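Garside Mending and Alterations Project
Progress report to the Bravden Fund, second quarter

Prepared by Maëlle Poirier, project coordinator

The grant pays for two weekly sewing sessions at Garside and one at Altside, plus thread, needles and machine servicing. All three sessions ran as planned this quarter. We had 131 attendances from 59 people, against a target of 40 people. The Altside session is still the quieter one and has moved to 6 pm to suit people coming from work.

Reece Dobson taught hems and zips at both sites. Irja Salminen started a short course on darning, which filled up within a fortnight - we now keep a waiting list of 14. Two of the older machines were serviced in November and one was written off.
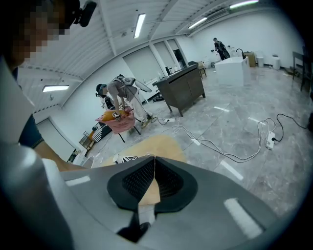 Beige fabric at close range.

Spending is slightly under budget. The saving is on room hire, as Altside dropped its evening charge from October. We would like to move this money to the materials line, where interfacing and zips have cost more than we allowed for. Jozef Michiels has sent the revised figures separately.

The Tiltville pop-up has been put back to the spring. The hall there is having its heating replaced and could not give us a date before December. Colin Cheetham is looking at the library as a second choice.

Next quarter we will repeat the darning course and buy one replacement machine. We need your agreement to the budget change before we order it.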